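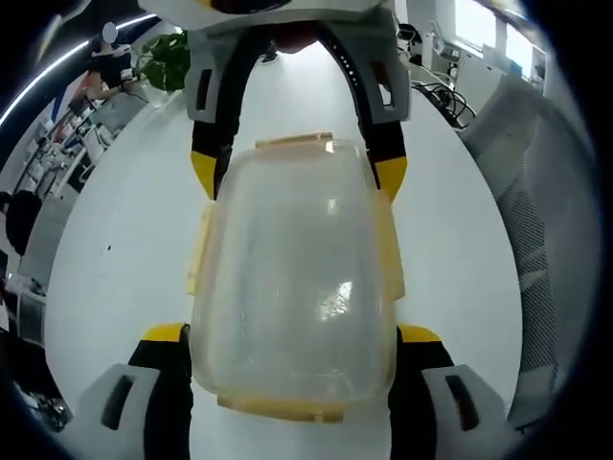
I bought the Stonda table in January for a kitchen that barely fits a stove, and I love it more every month. I had been using a Pidside drop-leaf that wobbled whenever anyone cut bread on it, so my standards were low, but this thing is solid! You can lean on it with both elbows and roll out pie dough and it stays put.

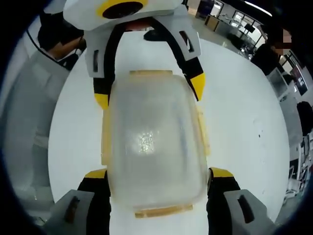

Putting it together took me about 49 minutes, alone, with the hex key from the bag. The one annoying step is 7, where the drawing shows the center plate upside down (I had to back out four screws and start over). Kikirard, the store I ordered from, now has a corrected sheet on its site, so print that first.

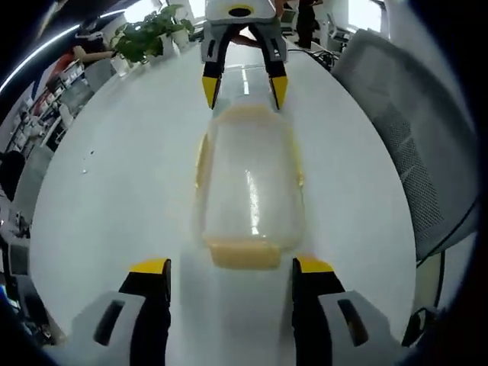
Cleaning is where it really won me over. Beet juice, turmeric, coffee left overnight, all gone with dish soap and a rag. I was worried that white would be a pain with the lunch packing we do every morning, and the one thing I'd mention is that a see-through plastic box with pale yellowish latches, set down in the middle, nearly disappears into the top. I've walked right past my own lunch twice. Crumbs, on the other hand, show up great. 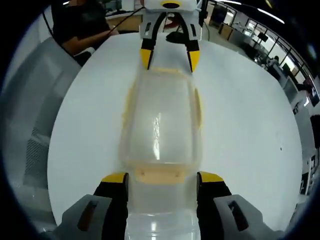

Chairs are sold separately. The Ellery stools tuck under nicely if you take the felt pads off, and they're 15 dollars cheaper as a pair. I would skip the matching bench, too low for me.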